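Prillness Drain Cleaner, 5 months in -- reviewed 6/21/18

I bought the Prillness after the shower in our upstairs bathroom started backing up every couple of weeks. It is a long flexible rod with a crank at one end and a small hook at the other. It cost less than one visit from the plumber.

Setup took me 4 minutes. You pull the drain cover, feed the rod in until it stops, and turn the crank slowly. On the first try I pulled out a wad of hair the size of my fist. The water has drained well since April. 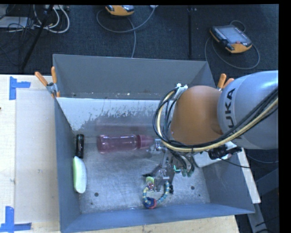 The crank is the weak part. It slips when your hands are soapy, and the grip is too short for anyone with large hands. My sister-in-law Meenakshi has the Gisico, which has a better handle -- but the rod kinked on her after a few uses and never went straight again.

It did nothing for our kitchen sink. The bend under there is too tight, and I gave up and took the trap apart with a wrench.

Rinse the rod and hang it up to dry, or the hook will rust. Mine has one spot already.

4 out of 5. I would buy it again for a shower or tub, but not for a kitchen.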